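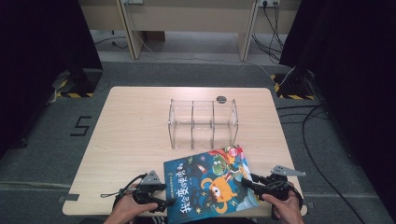 Do Picture Books Need a Box?

Posted Wednesday, September 14, 2022
By the Skaselthorpe Shelf

Print this post | E-mail this to a friend

I have been suspicious of clear acrylic storage for years. It photographs well, it costs more than it should, and most of what goes into it would have been fine in a shoebox. So when every second person who writes to me about children's books started asking whether they should stand them up in acrylic dividers, my first answer was no. My second answer, after a couple of weeks with one, is a grudging maybe.

The box I've been using has three compartments, open at the top, with two thin dividers between them. It came from Wijaya, the housewares place out past the bus station, and I paid 16 dollars for it. The tag said "library style." I have spent a lot of time in libraries and I don't remember any of this in them. Libraries have carts, and bins with a broken corner.

The claim is that a child will put a book away if there is an obvious slot for it. I don't really believe this. What I've seen is that a child will put a book away if an adult is standing there, slot or no slot. But I'll give the box one thing, and that is the fronts. On a regular shelf a picture book is all spine, and the spine of a thin picture book is nothing. You can't read it from across the room and a kid who doesn't read yet gets nothing from it at all. Turned to face out, you get the whole cover. The dark blue Chinese one with 我会变 running down the side is a good test, because the cover does all the work: a one-eyed orange creature, a green one above it with a huge grin, stars all over. Nobody under five is asking for that book by title. They're asking for the orange guy.

So face out, yes. But then you have three books facing out and whatever else you've stuffed in is hidden behind them, and we're back where we started. The woman at the counter told me each compartment takes 11 picture books. Maybe, if they're all skinny paperbacks and you never want one back out again. I'd stop at four or five. Past that you're pulling on the top edge to get one loose, and that's how covers tear.

A few other complaints, in no order.

It's light. Empty, it slides if you bump the table. Put one tall book in an end compartment and nothing in the others and I don't trust it near an elbow. Load the middle first.

Fingerprints. I knew this going in and it still annoyed me. You see the grain of the table right through a clean one, and I admit that's pretty, but clean lasts until the first snack.

Big square hardcovers don't fit. The box people never mention this. Before you buy anything, take the widest book in the house and measure it, then measure the inside of the compartment and not the outside of the box. I had to take one box back to Wijaya over this - my own fault, I went by the sticker.

And the table matters more than the box does. A low wooden one with rounded corners is what I'd pick every time, on carpet if you have it. If the table has one of those cable holes in the top, put the box in front of the hole, or you'll be fishing crayons out from underneath. I lost 30 minutes to that once.

I did also try the Ulska rack, the fabric sling kind that hangs on a wooden frame. It holds more and it's kinder to covers, but everything slumps to the middle and small books go down into the fold and stay there. I found a board book in mine in November that I had already replaced. A reader in Stallau swears by hers and says I hung the slings wrong. Could be.

What I do now is boring. Most of the books live spine-out on the low shelf, the way they always did. The box sits on the table with a few in it, and I swap them every 14 days or whenever I remember. The swapping seems to do more than the box. A book that has been ignored all summer gets picked up as soon as it's sitting out with its face showing, and I suspect a stack on the floor would get you the same result, if you could stand the stack.

If you already own one, fine, use it. If you're about to buy three so the whole collection can go in them, I'd wait. Borrow a napkin holder or a dish rack first and see how it goes for a week. A dish rack looks silly in a playroom, but the slots are about right for hardcovers and you can put it back in the kitchen after.

Next time, labels. I have opinions about labels, mostly bad ones.

Print this post | E-mail this to a friend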